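Search the list archive
Search
Advanced search

Subject: Re: Re: What are we putting in for grippers next year?
From: Bart Smits
Date: 23 August 2020

Dear all,

Sorry for the slow answer, I have been away from my desk with the garden and then with the spreadsheet, and the garden was by far the nicer of the two.

The earlier message said:

> Bart, before I sign anything off for Istuvstead could you tell us
> in plain words what the money is for? I see 3000 against hand-held
> grippers and then a separate line for pads, and I can't tell if the
> pads are in the first figure or on top of it. Also, do we really
> need a second pair? Stoltolton managed with one all through May.
> And is Schouten still the cheapest, or are we just used to them?

All fair questions, and I'll try to take them in order, though you know me and I shall probably wander.

The 3000 is for the grippers alone, two pairs, with screws and plates but without spare pads. The pads are on top, at 176 for a bag, and I have put in for one bag. I did think about two bags and then remembered the drawer in the back office at Stoltolton, which still has pads in it from an order that none of us will own up to. If somebody up there could have a look and tell me whether they are the same width as the new ones, I'd be very grateful, and we might even strike that line out altogether.

Then there is 600 for household things, and I know that one raises eyebrows every year! It covers tablecloths, bedding, tins, beads, cheap bangles, all the odds and ends people pick up and put down at home. I would ask you to leave it alone if you possibly can. We can borrow a laptop for a month but we can't keep borrowing each other's crockery, and last winter I lost a very good butter dish that way.

As for the second pair, yes, I think we do need it. Stoltolton did manage with one, and they managed beautifully, but they also had one set of rooms and one shift. Istuvstead will have bedrooms and a kitchen going at the same time, and small fiddly work like jewellery on a table wants both hands. If one pair goes off for repair we have people sitting about drinking tea, and we'd pay for their time all the same. 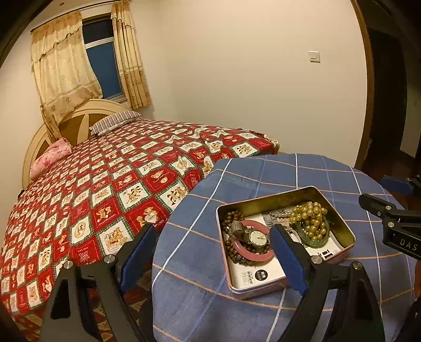 On Schouten, I did ask elsewhere. Cotonell came in lower for the grippers themselves, and they were very pleasant on the telephone, but they wanted 42 days for delivery and charged the carriage separately, and by the time I had added it all up there was so little in it that I would sooner stay with the people who know our address. If anyone feels strongly the other way, I'm quite happy to go back to them. I kept both quotes and can send them round.

One thing I haven't budgeted for is storage cases. The old ones will do for the first pair, but the new pair needs something with a lid that shuts properly, and I'd love to hear if any of you have a spare. A decent toolbox with some foam cut to fit would be fine.

Could you let me have any changes to the figures before I send the order form across? A short "fine by me" is welcome too, as otherwise I sit here wondering whether the message went out at all.

With warm wishes to everybody, and thanks to those at Stoltolton for the plums,

Bart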